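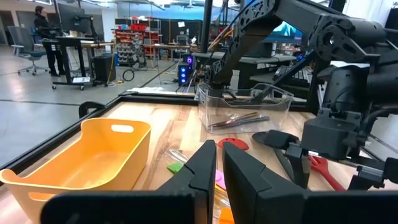

COOKSHOP & PRESERVING DEPT, Coddale Supplies, Listcombe branch

Trestau Electric Preserving Pan, with tap

Back in stock. Page updated 12/21/20, ignore the old leaflet if you still have one, the lid on that has changed.

Big enamelled pan, electric base, thermostat, timer, tap at the bottom. Bottles fruit, makes juice (with the steam insert, sold separately), does soup for a crowd, mulled wine, keeps water hot for the tea tent. Mostly people buy it for jars. We've had the older one on the go at the shop for seven years, chutney demos mainly, and it has had one new tap washer.

The basics

Power: 2,000 watts, ordinary 13 amp plug
Weight: 9 kg empty
Holds: 8 of the standard one-pound jars in one layer
Body: enamelled steel, dark green outside, speckled inside
Tap: plastic, unscrews for cleaning
Cable: short. Shorter than you'd like. Measure before you decide where it's going
Supplied with: lid, wire rack for the bottom, booklet

The booklet is a translation and a bit odd in places. Bottling times are fine, the jam page is best skipped. We do a sheet of our own, free at the counter, or ask and we'll post one with the pan.

Can I make jam in it?

Not really, no. Heats too gently and it's too tall, you want something wide and open on the hob so the water comes off. People do try. You get fruit syrup. Use the Engelbrecht maslin pan for jam and keep this for the jars afterwards. Marmalade, you can soften the peel in the Trestau overnight on low and that works very well, then over to the maslin for the boil with the sugar.

Using it

Rack in first, always. Jars sat straight on the base can crack. Water up to the shoulders of the jars, lukewarm if the fruit's gone in cold. Lid on. Set the thermostat, wait for the light to go off, THEN set the timer. The timer doesn't know if the water's up to temperature, it just counts. This is the thing that catches people out and most of the returns we get are nothing wrong with the pan at all.

Heating up from cold takes ages with a full load. Allow for it. Don't start at nine in the evening.

For the tap, don't run anything with bits in. Pips, peel, lentils. It'll block and you'll be stood there with a skewer. Juice, stock, mulled wine (spices in a bag), all fine.

Lift jars out with proper tongs. We do sell them. On to a folded tea towel, not a cold worktop, and leave alone until next day before you test the seals.

Cleaning and limescale

Hard water round Listcombe, so it will fur up. Cupful of white vinegar in enough water to cover the bottom, warm it, leave it, rinse. Once a month if it's in regular use. No wire wool, no scouring powder, the enamel marks and then it stains. Base must not go in the sink!! Unplug, tip out, wipe. Tap comes apart in your hand: nut on the inside, washer, body. Put the washer back the same way round. Sounds obvious.

Dry it with the lid off. Stored damp with the lid on it smells of old vinegar by spring.

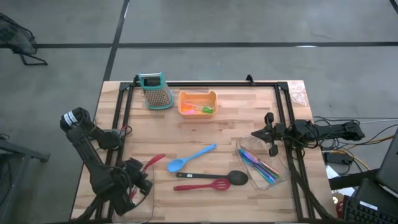 One buyer wrote to us in July to say we'd undersold it: "I'd have bought it years ago if your page had said it does tomatoes. Whole glut in two afternoons, skins slipped off in the pan first, then bottled in the same water. My only moan is the cable, you're right about that, and the dial numbers, which have half worn away already. I've marked mine with nail varnish."

Fair enough. It does tomatoes. Add lemon juice to each jar, the amounts are on our sheet. On the dial, Trestau have moved to moulded numbers on this batch so that shouldn't happen again, but if you've an earlier one and yours have gone, we have a few spare dials in a drawer. No charge, just ring. They pull straight off and push straight on.

Spares

Tap complete, washers (sold in pairs), lid knob, rack, thermostat dial. All kept here at Listcombe. Coddale main shop has the washers only. Elements we don't do, it would have to go back to Trestau and by then you're most of the way to a new pan.

Will the steam insert fit my old pan? If the rim is rolled, yes. If it's flat with a lip, no, that's the previous model and the insert for that has stopped. Take a photo of the rim and email it if your not sure.

Jars are seperate. Clip-top or two-part screw lids both go in fine. Tall passata bottles only with the lid off, and then you lose heat, so we'd say use a shorter bottle. New rubber seals every time please. Old ones look all right until you find the pears in February.

Hire

We've one for hire from this branch, a day or a weekend, deposit taken on a card. Gets booked solid from late summer on, so ask early. Comes back clean or we keep some of the deposit, it's mostly the tap people forget.

Delivery

Goes by courier, boxed, signed for. Check the enamel at the rim before you throw the box away, chips happen in transit and we'll swap it but we do need it in the original packing. Collection from Listcombe is free, use the yard door and someone will carry it out to the car. Closed between Christmas and New Year, orders placed then go out when we're back.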